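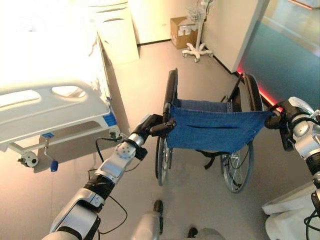 29 September 2021

Back from the workshop and too wound up to sleep, so I'll write it down while I'm still cross about it.

Gerardo wants to call it finished. We are nowhere near finished. We have a machine that can take hold of a wheelchair by the back, and a great many people standing about saying "look, it's holding the wheelchair", as if holding were the job. My nan could hold a wheelchair. My nan could also steer one round the end of a bed with a handbag on each arm, and she never needed a laptop balanced on a stool to do it.

I said as much and Gerardo Yap gave me his patient face. He says the grip was always going to be the hard part. Six months ago he said the walking was the hard part, and before that it was the arms. I've started to suspect that the hard part is whichever bit we've just done.

To be fair to the grip (I'm trying to be fair, I said I would be this month) it is better than it was. Back in March the left hand used to shut on thin air a good inch to the side of the handle, every single time, and then report that it was very pleased with itself. The new fingers are shorter and the pads are rubber cut from an old bath mat, which was my idea, though I notice it's gone into the notes as "revised pads". The right side still isn't right. The left takes the handle properly, wrapped right round. The right goes for whatever it meets near the top corner, and some of that is backrest. Gerardo says a hold is a hold. I say wait till there's somebody sitting in it and the cloth is pulling the other way.

We argued about that for most of the tea break. His view is that the weight of a person would steady things. Mine is that 260 newtons of pull on a seam is a seam I'd like to look at first. Neither of us has measured it, I should add. I got that number off the back of an envelope that also had a shopping list on it.

What bothers me more is the feet. The thing stands too close. You and I, pushing a chair, hang back a bit and lean, and our feet land well behind the wheels. Ours comes right up behind it like someone in a bus queue. The first long step and it will either kick the chair or have to shuffle, and shuffling is what it was doing last week, tiny little steps with a pause between each. I timed the pauses then. 175 seconds to get from one wall to the other. I read out the number and one of the younger ones clapped.

I asked what happens at the doorway and was told "Lodo handles that". Lodo is the bit of the program that decides where to go. Lodo has so far handled one doorway, by stopping in front of it. Wenier, the bit that watches the balance, then decided that stopping was a fall and locked both arms, and we had to undo the shoulder by hand with the long key. I lost some skin off a knuckle. It's still sore now, I keep catching it on my sleeve.

And yes, I know we have a proper room to do it in now. Everyone is very taken with the room. The bed, the drip stand, the cabinet, the lot. I carried half of it up the stairs myself and I like it too, a bit. But I do think it's made us soft in the head. Put a clever machine in a bare garage and people ask what it can do. Put the same machine next to a hospital bed and they start talking about nurses. Estrella's cousin came round to see it and within five minutes she was telling me how marvellous it would be on a ward at night. On what ward? With whose gran in the chair? It can't tell the brake is on! I've asked three times for something that checks the brake, and three times it has been added to the list, and the list is on the back of a door that's always open against the wall.

I've worked with porters. I was one, for a bit, before my back. Pushing is the least of it. You talk to the person, you tuck the blanket in so it doesn't go in the spokes, you notice they've gone a bad colour. You go backwards over the lip into the lift. I said this to Gerardo and he said we weren't trying to make a porter, we were trying to make it push a chair, and could I pass him the small screwdriver. Which is a decent answer, I suppose. I passed it.

The cables want doing. The one on the left arm hangs out in a great loop and I don't trust it near anything with a handle. We had ties on it, then somebody needed to get at a joint and cut them off, and they've never gone back. Same on the other side, it's all curls down there. I've told Esen I'll do both arms properly if she orders the sleeve, the black woven stuff, 7 metres, and she's said yes, and she's said yes before.

Things I want done before anyone pushes anything with a person in it, written here so that I can point at them later:

- cables sleeved and tied on both arms
- right hand moved over so it has the handle and no cloth
- it stands further back, even if that means redoing the reach
- something, anything, that knows about the brake
- a stop button that isn't on the laptop

Gerardo read this over my shoulder in draft, on the back of a different envelope, and agreed to four. He thinks the standing distance is fine. We've left it that I'll bring sandbags and we'll load the chair up and see who is right. I'd like it to be me, obviously, but I'd also quite like to see it go the length of that room in one smooth go, just once, and I've not told him that.

Must remember: sandbags from my brother's, the long key is in my coat pocket and needs to go back, plasters. And ring Estrella about the door hinge.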